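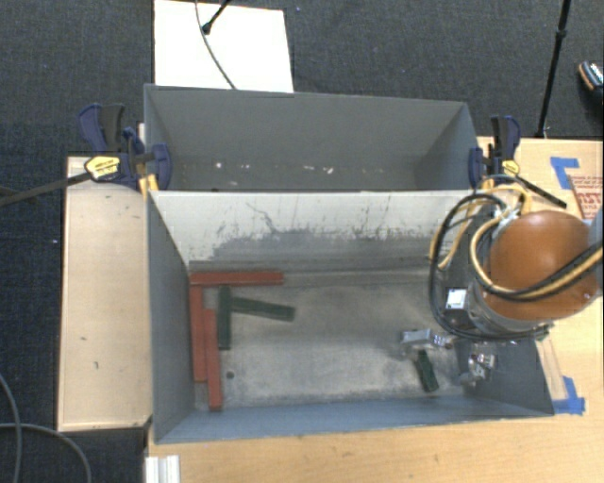 Carpet Care in Shared Offices: Extraction Cleaning or Replacement Tiles?
Facilities Exchange > Floors and Interiors > 5 replies

quintana_facilities
Posted April 5, 2019
Our office is preparing its floor care plan for the coming year and would appreciate the views of other members. The second floor has 705 square yards of dark gray textured carpet tile, supplied by Skiltex and installed before our department took over the building. The traffic lanes near the elevators have flattened. The remainder is in fair condition. Management has asked whether we should schedule hot water extraction twice a year or set the same money aside for replacing worn tiles. Current practice is daily vacuuming and spot treatment on request.

gunance_property
Reply 1
Our department recommends extraction, provided that the vacuuming is done properly first. Dry soil should be removed before any water reaches the floor. We maintain two buildings on this schedule and have kept the original tile in both. Please confirm the approved cleaning method with the supplier before signing a contract, as an unapproved method may affect the warranty.

cesard_interiors
Reply 2
We respectfully disagree with the previous reply. Flattened pile in an elevator lane is wear, and extraction will not restore it. In our experience the better course is to rotate tiles from under cabinets into the lanes and to purchase spare stock from the same dye lot while it can still be obtained. We hold 235 spare tiles for a floor of similar size. Dark colors are forgiving of soil but not of a mismatched lot — the difference shows clearly beside a window.

gunance_property
Reply 3
Rotation is reasonable where the furniture can be moved. In our buildings it cannot be moved without an electrician, and the labor exceeded the price of the cleaning. I would also caution that tiles kept under cabinets for years will not match the lanes either.

northwing_admin
Reply 4
Both methods may be combined. Our policy is extraction every August, when occupancy is lowest, with up to 100 tiles replaced in the same week. Entrance mats made a greater difference than either measure. The policy requires that mats be long enough for several full steps.

quintana_facilities
Reply 5
Thank you all. We will request a quote for longer mats and ask Skiltex whether the dye lot is still available. The question of moving cabinets will be referred to our electrical contractor.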